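Felldale toy library adds shape sets to its shelves

There's something new to borrow at the Felldale toy library, and it is already proving a hit with the under-fives (and, it must be said, with their grandparents). The library has put together its own shape sets, little bags of coloured blocks that families can take home for 2 weeks at a time.

The idea came from Nuanchan Nilsuwan, who runs the morning sessions in the hall on Srisuk Lane. She wanted something chunky and bright that small hands could sort, stack, line up and tip all over the carpet, and she wanted to be able to replace a piece when it went down the back of a sofa. Anyone who has tried to find one missing part of an old puzzle will know how she felt!

So the blocks are printed in plastic by Kamol Jaidee, a member whose twins have long since outgrown the toys but who still turns up to help. He has made 300 so far, in red, green, blue and yellow, and says he is nowhere near bored of it. As well as the usual cubes and cylinders there are triangles, hexagons, stars and hearts — the hearts are the ones that go missing from the bags first.

Waltraud Kröger brought her granddaughter along in March to try them out. "She put all the yellow ones together, then all the ones with points, then she started telling me off for getting it wrong," she said. "We were there until they wanted to lock up." 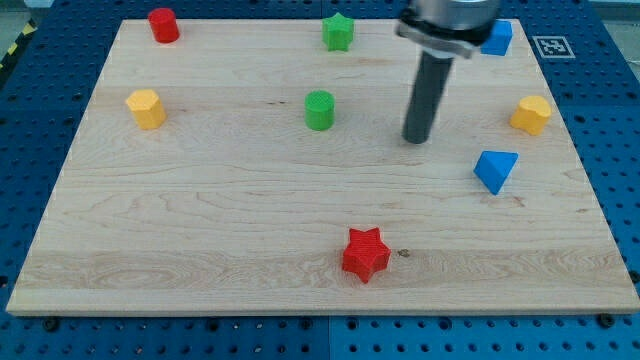

Parents have been making up their own games too. One favourite is to hide a block under a tea towel and guess the shape by feel, and the fine ridges on the sides are lovely to run a fingertip along. Older children like drawing round the star and the heart and colouring in the outlines.

The sets are free to members and can be reserved at the desk or by ringing Pornthip Ratanaporn on extension 1326. A second batch of 200 blocks is planned, and Kamol would love to hear which shapes people want next. Crescent moons are in the lead, with a strong vote for fish.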